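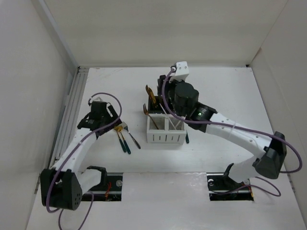 Two robot arms and a white tabletop.

Widar Timetables

Transcribed bus timetables for the Altton and Ornside routes, with stop names, running days and footnotes. Maintained by Rommel Rivera.

Last full revision: March 2020

What is in it

Widar is a set of plain CSV files made from printed bus timetables. The source leaflets were the folded kind handed out on the bus and left in racks at the Aquino depot. There are 302 leaflets in the current release. They cover 55 routes, though several of those are the same road under a new number.

Each leaflet becomes one folder. The folder name is the route number, an underscore, and the leaflet's own print code. If a leaflet has no print code, the folder name ends in "nocode" and a letter.

Inside each folder:

trips.csv
One row per printed column of the timetable. Gives the direction, the running days and any note letters at the head of the column.

times.csv
One row per printed time. Gives the trip, the stop line and the time as printed.

stops.csv
One row per stop line, in the order printed, with the name exactly as spelled on the leaflet.

notes.csv
One row per footnote. The letter or symbol goes in the first field and the full wording in the second.

There are no page images in this repository. The leaflets are in boxes at my house and I can check a reading if you open an issue.

How times are written

Times are four digits with no colon, so ten past seven in the morning is 0710. Leaflets that used the 12-hour clock were converted, and the original form is kept in the column time_printed. Trips that run past midnight keep counting up, so 2410 means ten minutes after midnight on the same service day. This is the usual way to do it and it saves a lot of trouble when sorting.

Blank cells and dashes are different things. A blank means nothing was printed there. A dash means the leaflet had a dash, a row of dots or a vertical line, all of which mean the bus does not call at that stop. An earlier version of the files mixed these up. If you downloaded anything before release 3, please get it again.

"Then at these minutes past each hour" blocks are written out in full. The rows made this way have a 1 in the column expanded. In a few leaflets the block does not fit evenly with the last trip before it and the first one after. I followed the minutes as printed and left the gap alone.

Stop names

Stop names were left as they are. The same shelter appears as "Ornside, Mill Ln", "Ornside Mill Lane" and just "Mill Lane" depending on who typed up the leaflet. The file stop_match.csv in the top folder groups the spellings I am sure about. It has a column called sure, with y or n. Use the n rows with care. Most of them are places where the stop was moved when the road was widened and I could not tell which side of the junction was meant.

Coordinates are given for matched stops only. I stood at most of them with a handheld GPS, and the rest were read off a map. The column coord_from tells you which.

Running days

The codes are MF, S, SU and SH. MF is weekdays, S and SU are the two days of the weekend, and SH is school days only. School days are not listed out. The leaflets never say which dates those are, and the school calendars I have do not go back far enough to cover them.

Holiday service was printed on a separate slip each November. I have only a few of these slips. They are in the folder holiday_slips and follow the same layout as the rest.

How the files were made

I typed the first 90 leaflets by hand. The others were scanned, run through text recognition and then corrected against the paper. The column method in leaflets.csv says typed or scanned. Every leaflet was read through once after it was finished.

After that I picked 200 times at random from the scanned leaflets and checked them again. Three were wrong. Two had a 3 read as an 8, and in the other the whole number had slipped up one row. The slipped row led me to two more in the same leaflet, and all of them are now fixed. I expect there are more of this kind in the leaflets printed on green paper, where the scans were poor.

Known problems

Route 14 has two leaflets with the same print code and different times. Both are included, marked a and b. I do not know which came first.

Many leaflets do not give an end date. The column valid_to is empty for these. Do not assume it ends when the next leaflet begins, as the depot sometimes kept an old one in use after the new one was printed.

The Aquino to Altton express shows an arrival earlier than its departure on one evening trip. It is printed that way.

Fares are not included. Some leaflets had a fare table on the back, and I may add those later.

What it can be used for

People have used it to look at how evening service changed over the years, and to draw old route maps. It shows what was planned and printed. It has nothing on whether buses ran on time, how full they were, or which trips were dropped on a given day. Please do not use it to plan a journey.

License and credit

The CSV files are free to use for any purpose. If you publish something with them, please name Widar Timetables and say which release you used.

Corrections

Open an issue with the folder name, the trip number and the stop line. If you own a leaflet that is missing from leaflets.csv, a clear scan of both sides is enough for me to add it. Creases are fine as long as the numbers in the fold can be read.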